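June 2020
Posted by the author

The bed is where the laundry goes. I have tried a table, the top of the dryer and a fold-down shelf from Hostura that came off its bracket in April, and I keep going back to the bed. It is wide, it is the right height for my back if I stand close to it, and a shirt can lie on it with both sleeves out.

The rule I made for myself this spring is that clothes get folded the same day they come out of the dryer. Before that I had a chair. Everyone I know has the chair. Mine held clean things on the seat and half-worn things on the back, and by the end of the week I could not tell which was which, so I washed all of it again. I got rid of the chair and that took care of most of the problem.

T-shirts and casual shirts are the bulk of what I fold, and I do them all the same way. Lay the shirt face down. Pull the corners out first, before you smooth anything, or you end up pressing creases into the middle. Then flatten from the center toward the sides with your palm. Fold one side in to a line halfway across the shoulder, lay the sleeve back on itself, and do the other side to match. Bring the bottom hem up to the collar, then fold once more if the drawer is shallow. Mine is, so I fold once more.

Pulling the corners is the step I skipped for years. A shirt that comes out of the dryer in a ball has one sleeve inside the body and the hem rolled under, and if you start folding from there it comes out crooked. Take hold of an edge, draw it out to the side, and the rest of the cloth mostly follows. Knits go easily. Linen needs a shake first.

The other thing is the color of the sheet. I had a navy sheet on the bed for a long time and could never see the edges of dark shirts against it. A pale one is better for this. I like a light green, and I bought a second set in the same shade so there is always one on while the other is in the wash.

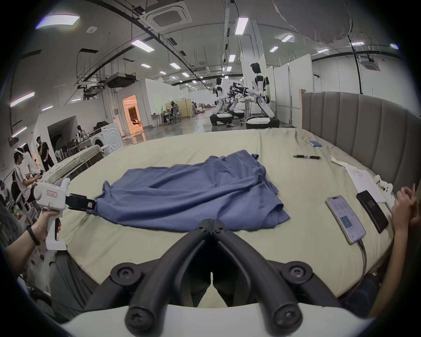 A reader from Vatley wrote in to say that folding on the bed is a mistake, that a mattress gives too much under the hand and a shirt never gets properly flat on it. She folds on the kitchen counter, which she wipes down with Windex and dries with a towel before every load, and she says her stacks stand up straighter than they ever did from the bed.

She is right that a counter is flatter. I tried it for a week after her note. My counter is not deep enough for a man's large, so the hem hung over the front and pulled the rest with it, and I had to keep the coffee things pushed to one end. If you have an island, her way is probably the better one. For button-up shirts I would use a hard surface if I had it, and for T-shirts I don't think it matters much.

What does matter on the bed is clearing it. A phone ends up there, and pens, and whatever paper I was writing on, and then a shirt gets laid over the pen and I find it later in the drawer. I now keep a shallow tray on the nightstand and the small things go into it before the basket comes upstairs. I'm not perfect about this.

As for where the folded things go, I use fabric bins inside the dresser drawers, one for T-shirts and one for everything with a collar. They are the Kwan ones, gray, with a stiff base. The sides have gone a little soft after a year but they still hold a row of shirts on edge. I file the shirts standing up — I know people are tired of hearing about that — and I can see all of them when I open the drawer.

I also counted my clothes this month, which I had been meaning to do. Every item, socks included as single socks, came to 815. That is more than I expected and I checked the closet part of it a second time. There were 80 T-shirts. I wear maybe a quarter of them. I have pulled out the ones with stretched collars and cut the worst into rags for the garage. The rest of the discards are in two bags by the back door, and they will stay there until the donation place is taking things again.

Next is the linen closet. The fitted sheets in there are rolled up in balls, and I still don't have a method for those that works twice in a row. If you have one, leave it in the comments.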